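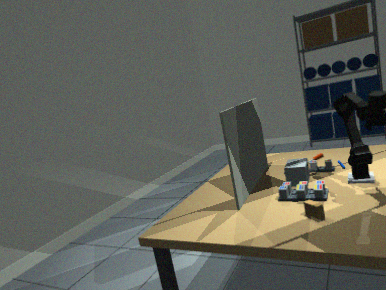
도서관 책상에 칸막이가 꼭 필요한가

2023년 7월 11일

드론네스 도서관이 2층 열람실을 다시 꾸미겠다고 발표했다. 계획서에 따르면 창가 쪽의 큰 공동 책상을 모두 치우고 칸막이가 달린 1인용 좌석을 들인다. 좌석마다 콘센트와 조명이 붙고, 예약은 전화기로 한다. 의견을 받는 기간은 7월 말까지다. 나는 이 계획에 반대하는 의견서를 냈고, 거기에 다 적지 못한 이야기를 여기에 쓴다.

먼저 내 처지를 밝혀 둔다. 나는 이 도시에서 번역 일을 하며 산다. 집에도 책상이 있지만 일주일에 며칠은 도서관에서 일한다. 내가 앉는 자리는 2층 공동 책상의 끝이다. 그러니 내 자리를 지키려는 사람의 주장으로 읽어도 할 말은 없다. 다만 내 자리가 없어지는 것만이 문제였다면 의견서까지 쓰지는 않았을 것이다.

도서관 쪽의 설명은 이렇다. 이용자들이 조용한 자리를 원한다. 설문에서 가장 많이 나온 불만이 소음과 자리 부족이었다. 칸막이 좌석은 집중에 도움이 되고, 예약제를 쓰면 가방만 두고 자리를 비우는 일을 줄일 수 있다. 설명회에서 열람실 담당자 마를루스 헤이르츠가 한 말도 대체로 같았다. 나는 이 설명이 거짓이라고 생각하지 않는다. 시험 기간에 자리가 모자라는 것도 사실이고, 옆 사람의 이어폰에서 새는 소리가 거슬리는 것도 사실이다.

문제는 설문이 무엇을 물었는가에 있다. 설문지에는 불편한 점을 고르는 문항이 있었고, 좋은 점을 고르는 문항은 없었다. 사람은 불편한 점을 물으면 불편한 점을 답한다. 공동 책상에 만족하는 사람은 고를 칸이 없어서 아무것도 표시하지 않았거나, 굳이 하나를 골라 소음에 표시했을 것이다. 나도 소음에 표시했다. 그 표시가 책상을 치우자는 뜻으로 쓰일 줄은 몰랐다.

공동 책상에서는 칸막이 좌석에서 할 수 없는 일이 여러 가지 있다. 가장 단순한 것은 크게 펼치는 일이다. 지도책, 도면, 신문 합본, 악보 같은 것은 1인용 좌석에 올라가지 않는다. 향토 자료실에서 옛 지적도를 빌려 나오면 공동 책상 말고는 볼 곳이 없다. 새 계획서에는 이런 자료를 어디에서 보라는 말이 없다. 내가 문의했더니 사서에게 요청하면 회의실을 열어 주겠다는 답이 왔다. 회의실은 대개 차 있고, 빌리려면 신청서를 써야 한다.

둘이 함께 보는 일도 그렇다. 할머니와 손녀가 한 책을 사이에 두고 앉는다. 이민 온 지 얼마 안 된 사람이 관공서 서류를 들고 오면 아는 사람이 옆에서 칸을 짚어 준다. 나도 처음 이 도시에 왔을 때 그렇게 도움을 받았다. 세금 신고서에서 막혀 있는데 맞은편에 앉은 에이미어 버클리가 종이를 돌려서 보더니 그 칸은 비워 두어도 된다고 했다. 모르는 사람이었다. 그 뒤로도 특별히 친해지지는 않았고 마주치면 인사를 하는 정도다. 칸막이 안에 있었다면 나는 서류를 들고 집에 돌아갔을 것이고, 아마 그 칸에 틀린 숫자를 적었을 것이다.

이런 이야기를 하면 도서관이 상담소냐는 말이 돌아온다. 설명회에서도 그런 말이 나왔다. 토온 세헤르스라는 분이 도서관은 책을 읽고 공부하는 곳이며 대화는 1층 카페에서 하면 된다고 했다. 그분의 말에 박수를 친 사람도 적지 않았다. 나는 그 말의 절반에 동의한다. 열람실은 떠드는 곳이 아니다. 그러나 카페에서는 무언가를 사야 앉을 수 있다. 커피 한 잔 값이 부담스러운 사람에게 카페로 가라는 말은 나가라는 말과 크게 다르지 않다.

집중에 관한 주장도 따져 볼 필요가 있다. 칸막이가 시야를 막아 주는 것은 맞다. 소리는 거의 막지 못한다. 나는 학생 때 서울의 독서실에 오래 다녔다. 사방이 막힌 자리였고, 불을 끄면 책상만 밝았다. 그 안에서도 볼펜 누르는 소리와 코 훌쩍이는 소리는 다 들렸다. 보이지 않으니 누가 내는 소리인지 몰라 더 신경이 쓰이기도 했다. 쪽지가 붙었고, 쪽지에 답하는 쪽지가 또 붙었다. 공동 책상에서는 쪽지를 본 적이 없다. 상대의 얼굴이 보이면 대개 눈짓 한 번으로 끝난다.

독서실이 나빴다는 말은 아니다. 거기서 공부해 시험을 치렀고 고맙게 생각한다. 그런 자리가 맞는 사람이 있고, 맞는 시기가 있다. 큰 시험을 앞둔 학생에게는 막힌 자리가 필요할 수 있다. 사람 눈을 견디기 힘든 이용자도 있다. 그래서 칸막이 좌석을 하나도 두지 말자고 하면 그것도 잘못이다. 내가 반대하는 것은 전부 바꾸는 일이다.

비용도 말해야겠다. 계획서에 적힌 좌석 단가에는 조명과 배선이 들어가 있고, 철거비는 따로 잡혀 있다. 지금 있는 책상은 가구 회사 람브레흐츠가 오래전에 납품한 것인데, 상판이 긁히고 색이 고르지 않을 뿐 흔들리는 것은 없다. 상판을 다시 갈아 칠하면 앞으로도 오래 쓴다. 목공 일을 하는 체프코에치 로티치에게 물어보니 책상 하나를 손보는 데 드는 돈은 새 칸막이 좌석 2개 값이 안 될 거라고 했다. 물론 정식 견적은 아니다. 도서관이 정식 견적을 받아 두 안을 나란히 놓고 보여 주면 좋겠는데, 계획서에는 한 가지 안만 있다.

예약제에 대해서는 걱정이 더 크다. 예약은 케사라는 앱으로 한다고 한다. 앱을 쓰려면 회원 번호와 전화번호를 등록해야 한다. 지금은 회원이 아니어도 2층에 올라가 앉을 수 있다. 주소가 없어 회원증을 못 만드는 사람도 추운 날 신문을 읽는다. 그분들이 자리를 예약할 방법이 무엇인지 물었을 때 담당자는 안내 데스크에서 대신 해 줄 수 있다고 했다. 매번 데스크에 가서 부탁해야 앉을 수 있는 자리는 그냥 앉는 자리와 다르다. 부탁하기 싫은 사람은 오지 않게 된다. 오지 않는 사람은 다음 설문에도 잡히지 않는다.

가방으로 자리를 맡는 문제는 예약제 없이도 줄일 수 있다. 이웃 도시 람던의 도서관은 빈자리에 시각을 적은 종이를 올려 두고 20분이 지나도 주인이 오지 않으면 짐을 보관대로 옮긴다. 나는 그곳에서 여러 번 일해 보았다. 짐이 옮겨져 화를 내는 사람을 본 적도 있지만 큰 다툼은 없었다. 직원이 한 번씩 돌아야 하니 손이 드는 것은 사실이다. 하지만 앱도 관리하는 사람이 필요하고 사용료가 매년 나간다.

람던의 열람실을 맡고 있는 한네 오드손에게 메일로 물어보았더니 답이 왔다. 그곳도 한때 전부 칸막이로 바꿀 생각을 했다고 한다. 그러다가 한쪽 벽에만 먼저 놓고 지켜보았는데, 시험 철에는 벽 쪽이 먼저 차고 나머지 때에는 가운데 책상이 먼저 찼다. 그래서 거기서 멈췄다는 것이다. 오드손은 다른 도서관에 그대로 맞을지는 모르겠다고 덧붙였다. 나도 모르겠다. 다만 해 보고 정하는 쪽이 한 번에 다 뜯는 쪽보다 되돌리기 쉽다.

설명회가 끝나고 한 학생이 나에게 와서, 아저씨는 시험을 안 보니까 그렇게 말하는 거라고 했다. 맞는 말이다. 나는 자리가 없으면 집에 가면 되지만 그 학생은 동생 둘과 방을 같이 쓴다고 했다. 그 말을 듣고 의견서를 고쳤다. 처음에는 칸막이 좌석을 3층 구석에만 두자고 썼는데, 창가 한쪽도 내주는 것으로 바꾸었다. 창가가 밝고 콘센트도 가깝기 때문이다. 학생들에게 어두운 구석을 주고 생색을 낼 수는 없다.

내가 낸 안은 다음과 같다. 2층의 공동 책상 가운데 5개는 남겨서 상판을 손본다. 나머지 자리에 칸막이 좌석을 놓는다. 예약은 칸막이 좌석에만 적용하고, 공동 책상은 지금처럼 누구나 먼저 온 순서로 앉는다. 큰 자료를 보는 사람에게 공동 책상 한 곳을 우선으로 내준다. 일 년 뒤에 어느 쪽이 더 쓰이는지 보고 비율을 다시 정한다. 그때의 설문에는 좋은 점을 적는 칸도 넣는다.

이 안에도 약점이 있다. 좌석 수만 따지면 도서관의 원래 계획보다 적을 수 있다. 칸막이 좌석은 좁아서 같은 면적에 더 많이 들어간다. 시험 철에는 여전히 못 앉는 사람이 생길 것이다. 그 기간에만 1층 강당을 열자는 제안이 설명회에서 나왔고, 나는 그 제안을 지지한다. 강당은 저녁에 비는 날이 많다. 문을 열고 의자를 놓는 데 드는 비용은 계획서의 다른 항목에 비하면 작다.

도서관 운영진은 지금까지 들어온 의견을 묶어 공개하겠다고 했다. 의견서는 안내 데스크에 종이로 내도 되고 홈페이지에서 써도 된다. 종이 양식은 앞뒤 한 장이고, 뒷면의 자유 의견란은 줄이 몇 개 없으니 길게 쓸 사람은 따로 종이를 붙이는 것이 낫다. 칸막이에 찬성하는 사람도 냈으면 한다. 나는 반대하지만, 책상을 쓰는 사람들이 각자 무엇에 쓰는지는 적혀 있어야 결정하는 사람들이 읽을 수 있다.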